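**Horkuvico opens its bun kitchen to home cooks**

2024-10-29 - Horkuvico is opening the doors of its Gultwood kitchen for a new run of evening classes in steamed buns, and we couldn't be happier about it. Each class has room for six people and covers the whole job, from mixing the dough to putting a plate on the table.

The classes will be led by Jummai Sani, who has been making buns with us since March and has strong feelings about pleats. "People worry about the folding, and then they do three or four and you can't get them to stop," she said. "I love that bit of the evening - the room goes quiet and everyone's looking at their thumbs!" 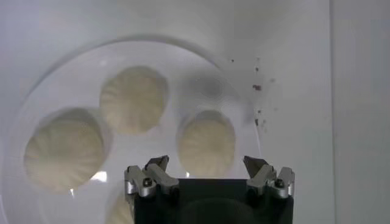 *Reading time: 1 minute*

Four pleated buns on a round white plate is how we like to serve them, with the folds gathered towards the top. Beginners will start with the same shape. Once the dough has rested for 45 minutes, everyone rolls, fills and folds their own batch, and there's plenty of time to eat together afterwards (do come hungry).

Fillings change from week to week. There is always one without meat, and Jummai is keen to hear what people cook at home, so bring ideas.

Aprons, steamers and ingredients are all provided. Bring a box with a lid if you'd like to take some buns home.

Places can be booked at the Horkuvico counter in Gultwood during opening hours. Please mention any allergies when you book.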